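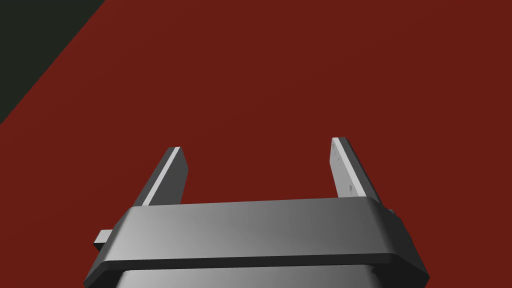
3 柜体就位与首次注水

3.1 适用范围与用语

本章适用于 Flela 型牡蛎暂养循环水柜的室内安装,内容包括就位、管路连接、Andura 紫外单元装配、Dursun 控制器接线、首次注水和盐度校准。贝类入柜及日常换水见第 4 章。文中“前侧”指装有溢流口的一侧,“左”“右”均以操作人员面向前侧为准。“倒角”指把直角棱边切成斜面的做法,水柜底座的四条上棱均为倒角,吊带不得压在倒角面上。

安装前应通读本章。带有“注意”字样的段落涉及设备损坏或水质事故,带有“警告”字样的段落涉及人身安全。

3.2 场地要求

水柜应安装在可承受满水荷载的地面上。有效水容量为 2,787 升,核算荷载时须另计柜体、滤料和贝筐的重量,海水密度按当地水源实测值取用。

(1)地面应平整、耐盐水、不积水。铺有地砖的场地须逐块检查空鼓,空鼓的地砖应在就位前更换。
(2)柜体后侧与墙面的净距不得小于 127 毫米。此间隙用于后部排污阀的操作和冷凝水管的敷设,不得填塞保温材料。
(3)左侧须留出检修门完全开启的位置。
(4)水柜不得正对外窗安装。阳光直射会使柜内藻类增殖,并干扰光学浊度探头的读数。
(5)地漏应位于柜体前侧,标高低于底座下沿。

注意:墙面涂层如有起皮、粉化,应先铲除并重新封闭。脱落的涂料碎屑进入水柜后会堵塞滤网。 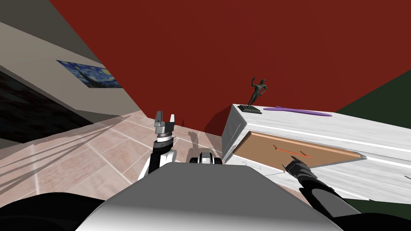
图 2 室内墙面与地砖地面

3.3 就位与调平

1. 拆除外包装,保留底部托架。核对铭牌上的型号和电压等级,与装箱单不符时停止安装。
2. 用叉车或液压搬运车从前侧托起托架,移至安装位置。禁止推顶柜体侧板。
3. 在地面上标出四个支脚的中心点,放置随机附带的橡胶垫板。
4. 抬升柜体,撤出托架,缓慢下放至垫板上。
5. 将水平尺依次置于柜口的前沿、后沿和两条侧沿,旋转支脚螺杆调平。柜体允许向前侧略微倾斜,不允许向后侧倾斜。
6. 锁紧支脚上的防松螺母,复测一遍。
7. 注水至满水位后须再次复测。橡胶垫板受压后会有少量沉降,四角不一定均匀。

警告:柜体悬空时,任何人不得将手脚伸入底座下方。调整垫板位置必须使用长柄工具。

3.4 管路连接

进水管、回水管和排污管的接口均位于柜体后侧,由上至下排列。接口采用活接头,出厂时已装密封圈。

1. 检查密封圈是否有扭曲、切口。涂抹食品级硅脂,不得使用矿物油脂。
2. 用手旋紧活接头,再以扳手补拧四分之一圈。过度拧紧会造成接头开裂。
3. 进水管上依次安装截止阀、粗滤器和止回阀。止回阀箭头指向柜体。
4. 回水管全程不得出现高于溢流口的弯段。
5. 排污管末端应与地漏保持空气隔断,不得插入地漏水封以下。
6. 管路支撑应固定在墙体或独立支架上,不得由接口承重。

注意:所有与海水接触的部件不得使用铜、黄铜或镀锌件。铜离子对牡蛎有毒性,镀锌层在海水中溶解较快。现场自行加装的压力表、取样阀同样适用本条。

3.5 紫外单元的装配

Andura 紫外单元随柜供应,灯管与石英套管单独包装。

1. 关闭水泵电源并上锁。
2. 佩戴无粉手套,取出石英套管,用无绒布蘸酒精擦拭外壁,晾干。
3. 将套管插入反应腔,两端套上密封圈,均匀旋紧压盖。
4. 在不装灯管的情况下通水,检查两端压盖有无渗漏。
5. 确认无渗漏后排空反应腔,插入灯管,连接四针插头,盖上防护罩。
6. 防护罩上的联锁开关必须动作可靠。开罩时指示灯应熄灭。 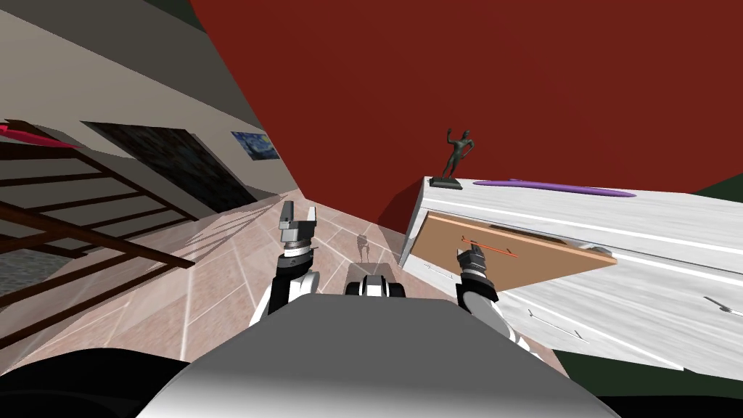 联锁开关动作不良时,不得以短接方式绕过。应记录故障代码,更换开关组件后重新执行第 6 步。灯管的累计点亮时间由控制器记录,更换灯管后须在菜单“维护—灯管”中清零。石英套管的清洗周期取决于水源浊度,首月建议每周检查一次,结垢明显时用稀柠檬酸溶液浸泡,再以淡水冲净。

3.6 控制器接线

Dursun 控制器安装于柜体右侧的防溅盒内。接线工作须由具备相应资质的电工完成。

1. 供电回路应为独立回路,并装有剩余电流保护器。
2. 按端子图连接水泵、制冷机组和紫外单元。三者的接地线分别接至接地排,不得串接。
3. 连接温度、盐度、溶解氧和浊度探头。探头线缆与动力线缆分槽敷设,必须交叉时取直角。
4. 线缆进盒前做滴水弯,最低点低于进线口。
5. 未使用的进线口以堵头封闭。
6. 通电,控制器自检。屏幕显示“就绪”后方可进入下一步。若显示“E-泵”,检查水泵相序;若显示“E-探头”,检查插头是否插到底。

警告:防溅盒的防护等级仅在盒盖关闭且四角螺钉全部拧紧时有效。不得用水管直接冲洗防溅盒。

3.7 首次注水与循环冲洗

首次注水使用淡水,用于冲洗加工残留物和滤料粉尘,不得直接注入养殖用海水。

1. 关闭排污阀,打开进水截止阀,注水至观察窗下刻线。
2. 检查全部接口。发现渗漏时先关闭截止阀,再处理接头。
3. 继续注水至上刻线。从下刻线到上刻线大约需要 56 分钟,具体时间随供水压力变化。
4. 启动水泵,转速设为低档,待回水管内气泡排净后调至中档。
5. 循环冲洗期间关闭制冷机组和紫外单元。
6. 冲洗结束后打开排污阀,将水排空,清洗粗滤器滤网。
7. 若排出水仍浑浊,重复第 1 至第 6 步。
8. 注入经沉淀和砂滤的海水,至上刻线。

注意:严禁水泵无水运转。水位低于下刻线时控制器会切断水泵,但此保护不能代替人工检查。

3.8 温度与盐度设定

1. 在菜单“设定—水温”中输入目标值。出厂值为 13 ℃,投产前应按当地暂养规程核对。
2. 启动制冷机组,观察压缩机启停。启停过于频繁时,检查冷凝器进风是否受阻。
3. 用标准溶液校准盐度探头,先校低点,后校高点。每次换液前用去离子水冲洗探头,以滤纸吸干,不得擦拭电极面。
4. 用手持折射仪测取柜内水样,与控制器读数比对。两者偏差超出附录 B 的允许值时,重新校准。
5. 盐度需要调整时,应在贝类入柜前完成。调高使用海水晶,在配水桶中完全溶解后再加入;调低使用除氯淡水。
6. 每次调整后循环至读数稳定,再进行下一次调整。

海水晶不得直接撒入水柜。未溶解的颗粒会沉积在排污口,造成局部高盐,并可能磨损泵叶轮。

3.9 安装记录

安装完成后填写随机附带的安装记录表,内容包括支脚复测结果、接口检漏结果、联锁开关试验结果、盐度校准值以及首次注水所用水源。记录表一式两份,一份由使用单位存档,一份寄回 Flaltlow 服务部。服务部收到记录表后登记控制器序列号,更换探头和灯管时须提供该序列号。

水柜在无贝状态下应连续运行一昼夜,期间水温和盐度无报警,方可转入第 4 章的操作。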